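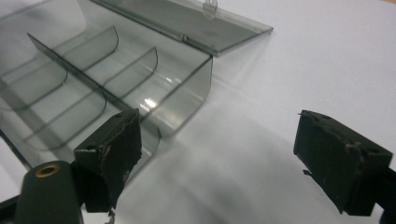 Sorting my grandmother's buttons

My grandmother kept her buttons in two biscuit tins, and when we cleared the house in Otcombe in January they came home with me. I put them on top of the wardrobe and left them there until the spring. Then I lost a button off my gray coat, went looking for a match, and spent an hour tipping buttons onto a towel and putting them back again.

I decided to sort them properly. My first idea was to go by color, because that is how the shops do it. It works for the first few handfuls. Then you get to the whites, and the whites are half of everything. There is shirt white, pillowcase white, and a yellowish white that used to be one of the others.

Peninah Ondieki, who taught the alterations class I took at the library, told me to sort by size first and leave color for later. A button has to fit the hole, she said, and a wrong size is no use in any color. So I started over. I cut a slot in a piece of cardboard for each common shirt and coat size and ran the buttons through it in the evenings with the radio on.

The count came to 3909. I did not set out to count them, but once I was bagging them in fifties it was easy to keep a tally. Of those, 211 are metal, mostly off uniforms and blazers. Another 58 still have thread in them, and a few have a scrap of cloth as well. One is a green wool I remember from a coat she wore to church.

I picked the thread out of most of them with a seam ripper. The green one I left alone.

A box with compartments is good for the sizes you reach for often. Mine gets shirt buttons on one side of the divider and cardigan buttons on the other. Anything bigger than a quarter goes in a jar. Full sets I string on a loop of cotton so they stay together, and I write the number on a paper tag.

The odd ones are still in one of the tins. My cousin Nosipho wants some for her daughter's school project and I have told her to take what she likes, apart from the metal ones, which I want to look through again first.

I still haven't found a match for the coat. The closest is a shade too brown, and I have sewn it on at the bottom where it doesn't show much.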